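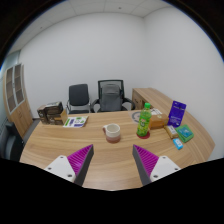 A thread about moving house for work, or more exactly about my employer moving house and taking me with it. We have left the old building in Plollolton, where I'd spent most of my adult life beside a radiator, and gone four miles up the road to Zetthorpe. Everyone said the new office would have better light. What it has is a light wood desk with a curve in it, narrow at one end and swinging out to a rounded corner at the other, with long brown grain running more or less side to side. I grew up believing desks were rectangles. I have been reading up on the matter of commuting there by bus, and this thread is mostly about the bus.

The bus is the 47. There used to be a 46 as well, which went the pretty way past the reservoir, but it was withdrawn in a consultation I apparently took part in by not replying to a leaflet.

The 47 leaves from outside the carpet shop at 7.40. I say leaves. There is a screen at the stop which says it is due, and then the word due stays up there for as long as it likes, and then the screen moves on to the next bus as if the first one had been and gone and we'd all been looking at our feet.

Stop etiquette, for newcomers: you don't queue. You stand about in a loose clump and memorise the order everyone arrived in. Then the bus comes and everyone goes "no, no, after you" to the person they're in front of. Getting on first when you did arrive first is considered a bit grabby.

The exception is a man in a very good coat who gets on first every day wherever he was standing. Nobody has ever said a word to him. We have said a great deal to each other.

Seats. The seat over the back wheel is warm all year. In November this makes it the best seat in the county, and I have seen a grown woman pretend to be getting off so as to change direction and take it. (It was me. I'd do it again.)

The front seat upstairs belongs to schoolchildren until Cisneros Lane and to me after that. It's a view of hedges, mainly, and of the branches coming at your face. I have lived here all my life and I still duck.

Irfan Rajput, who used to sit opposite me in Plollolton and now sits somewhere beyond the photocopier, has a car. He has offered me a lift. I said I wouldn't want to put him out. He said it was no trouble. I said no, really. We are now both stuck with that, possibly until retirement.

The fare. You can pay the driver, or you can use the app. The app is made by a firm called Ultov and wants to know whether I'd like to plan an adventure. I'd like a return to Zetthorpe, please. It then offers me a day ticket, a week ticket, a flexible bundle and something called a Hop, and I have had it explained to me twice what a Hop is.

I bought a Hop by accident. It was cheaper. I have been unable to buy one since.

The app also gives you points. I have 73 of them. At 1000 you get a free coffee at the bus station, and the bus station is in the other direction, so at some point I shall have to make a special journey. That will earn me 2 points.

The route, for anyone thinking of trying it: carpet shop, church, other church, the long hill, Cisneros Lane, the garden centre, the garden centre's other entrance, Zetthorpe. Why the garden centre has two stops is a question I put to the bus company in writing. They thanked me for my interest in recruitment.

I will say this for the garden centre stops. The people who get on there at the end of the day are in a lovely mood. They've got a tray of pansies on their knee and they want to tell you what they came in for, and it was never pansies.

Going home is a different bus altogether, though it's the same bus. Nobody offers anyone "after you" at half past five. The clump becomes something nearer a scrum and the man in the good coat comes into his own.

Last Wednesday we broke down on the long hill. The driver switched it off, waited a while and switched it back on, and when that didn't work he stood up and said "right then" to the whole lower deck, like a man about to make a speech. That was the speech.

So we all got off and stood on the verge. I found out more about my fellow passengers in that half hour than in all the weeks before it. The woman who does puzzles in pen is called Araceli Villaseñor and she teaches the trombone. Two of the schoolchildren are hers. She'd been sitting downstairs on purpose.

The good coat was a present from his sister, and he doesn't like it much. He gets on first on account of his knee. I felt dreadful for almost the whole of the next stop.

A replacement bus came with a different number on the front and the word SORRY after it. The driver told us it said that when it wasn't in service. A few people had already taken it personally, in a nice way.

Things I have learnt to carry: a scarf, a second book for when the first one turns out to be bad, coins, a carrier bag for the umbrella. Things I've left on the 47 so far: the scarf, the first book, the umbrella. The lost property office is open on weekday mornings while I'm on the bus.

Several people have asked in the replies why I don't cycle. Please see the post above where I mention the long hill.

And to whoever asked whether the reservoir route might come back: there's another leaflet. It came through the door this week, and you've got until the end of the month to fill it in. There's a box for comments -- a small one, so I've started on a separate sheet.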